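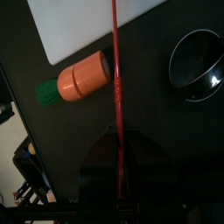 What was the purpose of the open day at the Senby workshop?
It was held to meet the public demonstration requirement of the Jeltunness grant and to show visitors the kitchen-handling task at its present stage.

Progress to 2019-04-12

The open day drew 152 visitors over two sessions. Each group watched the Sistalero two-arm station for 35 minutes, with an operator at the controls and a second staff member answering questions. Toy food and light kitchenware were used throughout. Knives were limited to toy ones, as agreed in the safety plan.

Visitors asked most often about grip force and about how the arms are kept from striking each other. The present controller handles the second point with a fixed keep-out zone at the centre of the table – a crude measure that slows any task needing both arms on the board.
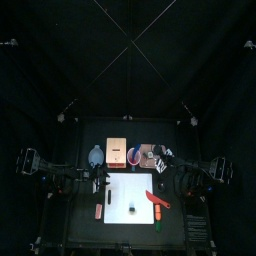
Sistalero station, both arms at the work surface, with cutting board, toy carrot and toy knife.

Expenditure on the event was $727, charged to the outreach line. This covered signage, printing and floor barriers. The Sequeira gripper pads are still on order and were not part of the demonstration.

Open items: 3
Revised keep-out zone – in progress
Gripper pads – awaiting delivery
Visitor comment summary – drafted, under review by Mahsa Nikzad

A second open day is planned for November, subject to approval of the travel budget.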